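Housekeeping Basics, Unit 4: Small Trash in Small Rooms
Notes by Funmilayo Ogbonna, for the Hirley evening group

Okay, so last time we did dishes. Now the bit everyone skips - wrappers! I used to let mine pile up until the weekend, and I don't recommend it.

1. Get it all in one spot
Snack packets hide everywhere, so I gather them before I throw anything out. Flat things go with flat things, and a plastic bag gets tied in a knot so it doesn't puff up and fill half the bin.

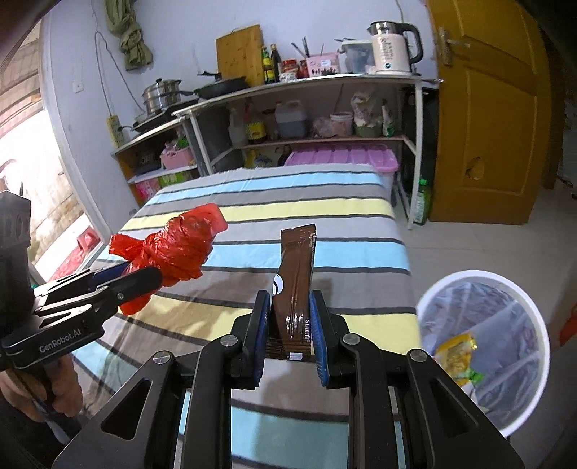 2. Bring the bin to you
A round bin with a liner is plenty for one room. Park it right up against whatever you're clearing, so nothing has to travel across the floor. Kevin Cárdenas asked me in August if the liner matters that much (yes, Kevin, it does!).

Do the big crinkly stuff first, then the packets, then go back for the tiny torn-off corners. I always miss one of those on a striped cloth.
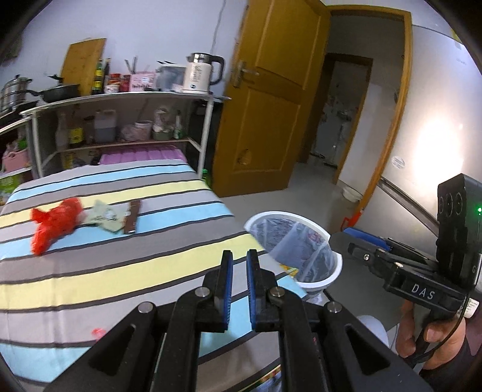 Once the surface is clear, shake out the cloth and smooth down the creases with your palm. For homework, try this in your own room every evening until we meet again, and jot down which spot fills up fastest. Mine is next to the kettle.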